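Shoes by the Door: Keeping a Small Rack in Order

Filed under: Entryway, Cleaning
By Theresia Prantl

Most shoe racks fail at the bottom. The shelves stay fairly neat and the floor in front of them fills up with whatever came off last. These notes cover a low rack made of metal tubes, the kind sold for apartments and dorm rooms, and the canvas sneakers and foam slides that usually end up on it.

Start by emptying it

Take everything off and put it on the floor where you have room. Do the same with the shoes that were never on the rack. Wipe the tubes with a damp cloth, then a dry one. Water spots show on shiny metal, so don't let it air dry. Check the foot caps while the rack is empty. A missing cap will scratch a hard floor and cut into a soft mat. Replacement caps are sold by outside diameter, so measure the leg before you go to the store.

If the rack wobbles, loosen all the screws half a turn, press down on the top with both hands, and tighten them again. Racks are often put together one side at a time and end up slightly twisted.

Sneakers on the shelf, heels out

Lace-ups and canvas slip-ons go on the shelf with the toes toward the wall. Heels out makes it easy to hook two fingers into the collar and lift a pair off together. On a shelf that slants back, the toes also settle against the rear tube and the shoes stay put when a door slams.

Keep pairs touching, and leave a gap of two fingers between one pair and the next. Without the gap people pull one shoe out and knock its neighbor down.

Tuck the laces inside before the shoes go up. Loose laces catch on the tubes.

Slides on the floor

Foam slides are wide and light, and they slip between the bars of a tube shelf. I keep them on the floor in front, toes pointing in. They get used for trips to the mailbox and the trash, and they can be stepped into without bending down. Two pairs is a reasonable limit for a narrow rack. A third pair blocks the way to the sneakers. 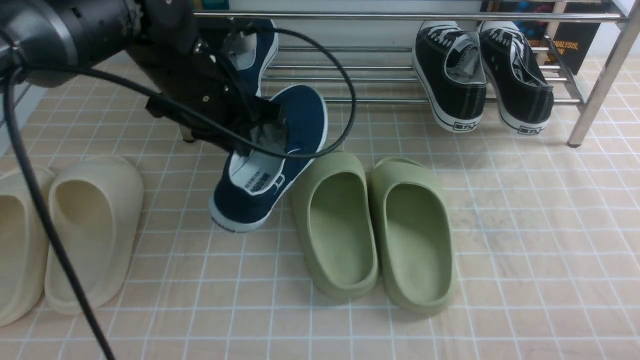
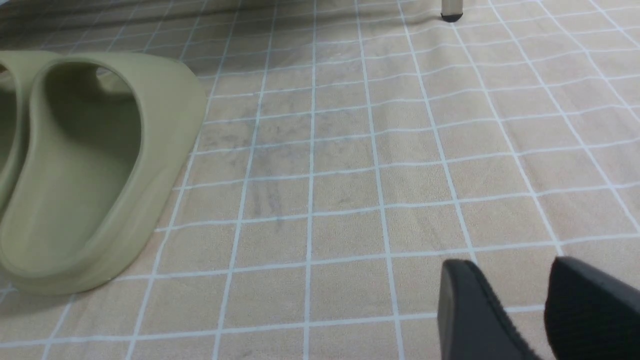
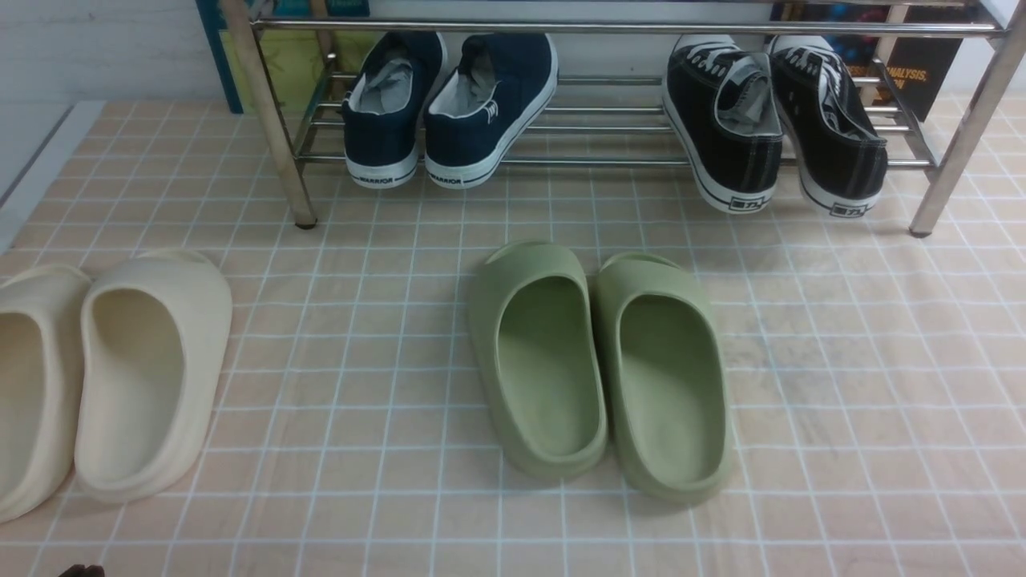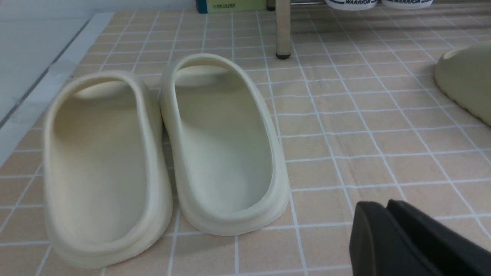 Cleaning canvas sneakers

Knock the dry dirt off outside first. Brushing a dusty shoe with a wet brush turns the dust into mud and works it into the weave.

Mix a teaspoon of dish soap into a bowl of lukewarm water. Take out the laces, and the insoles if they lift out easily. Scrub the canvas with an old toothbrush in small circles and wipe the suds off with a clean wet cloth. Go lightly on navy and black canvas, which can fade in patches if you work too long at one spot.

Rubber sole edges take more effort. Baking soda and a little water, mixed to a paste, will lift most gray marks. I have also used the Strebel sponge, a white melamine block, and it works, but it wears down fast on the textured part of a toe cap. Keep it off printed labels, or the lettering will go with the dirt.

Stuff the shoes with plain paper and dry them away from the heater. Change the paper once, after 2 hours or so. Direct heat can loosen the glue where the sole meets the canvas.

Cleaning foam slides

These are the easy ones. Soap, warm water, a soft brush, rinse, done. Stand them on their sides to drain – water sits in the footbed otherwise. Light colors yellow in the sun, so dry them in the shade. Don't leave them in a parked car in summer either. Foam shrinks, and a slide that has lost half a size won't get it back.

The floor underneath

Gray scuffs collect in front of any rack. On a mat or vinyl, rub them with a drop of dish soap on a damp cloth and wait a minute before wiping. For stubborn black streaks try a pencil eraser. Real grout lines need a brush. Printed lines only need the cloth, and a stiff brush may take the print off.

Lift a mat now and then and wipe both sides. Grit gets underneath and grinds away at the floor every time someone stands there.

How often

I do the full job every 14 weeks or so, and the floor on Monday with the rest of the hall. In June the canvas shoes come out more and need an extra wash.

Reader notes

Rok Radulović writes that he puts a strip of Alwood shelf liner over the tubes so that slides can go on the shelf too. I tried it. It holds the slides well, but it also holds the dirt, and it has to come off for washing. Cut it a little narrower than the shelf or the edges curl.

Another reader asked about moth balls in the shoe area. I wouldn't. Canvas keeps the smell for months. A spoonful of baking soda in each shoe overnight, shaken out in the morning, is enough for ordinary odor.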